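Warkico Gas and Water Shut-off Valve

The Warkico is a mechanical valve that closes your supply when the ground shakes hard enough to put pipework at risk. It needs no mains power or batteries. A steel ball sits in a shallow cup inside the housing and drops when the shaking passes the set level, which releases the spring and shuts the line.

Junavau sells it in two versions, one for gas and one for cold water. Both fit on the house side of the meter.

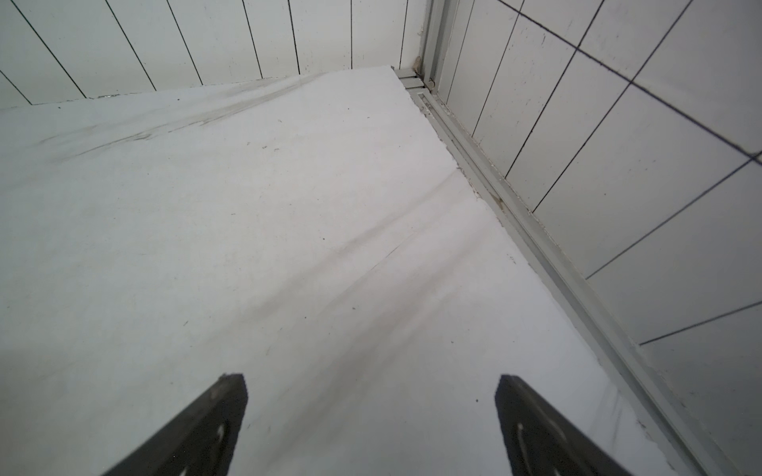
What is in the box

Valve body with sight window
Wall bracket and 6 screws
Reset key
3 sealing washers
Fitting guide in English and German

Fitting

The gas version must be fitted by a registered engineer. The water version can be fitted by anyone used to compression joints. The valve has to be level and fixed to a solid wall, as a loose pipe can set it off when a lorry goes past. Leave room in front of the sight window so you can see whether the marker is green or red.

After a shake

If the marker is red, check for smells and leaks before you touch the reset key. On gas, leave the valve closed and call your supplier if you are in any doubt. 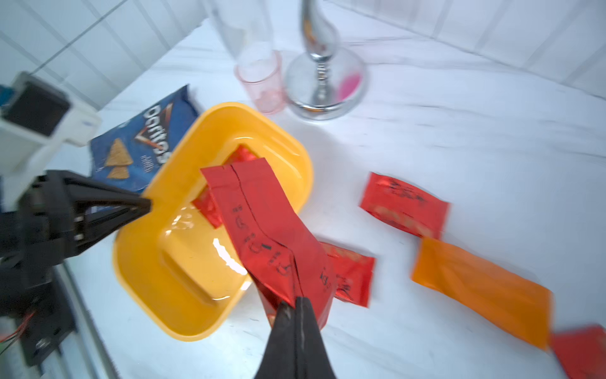
Once the line has been checked, turn the key clockwise until the marker goes green. Relight any pilot lights one at a time. The valve can be reset as often as needed, but we advise a new spring after 5 years.

Orders and spares

Order code 302. Spare keys and springs are sent from our Sauerland store. For trade orders ask for Rüdiger Rathjen, and for fitting questions ask for Hildegard Lenz.

Page last updated 18/04/2020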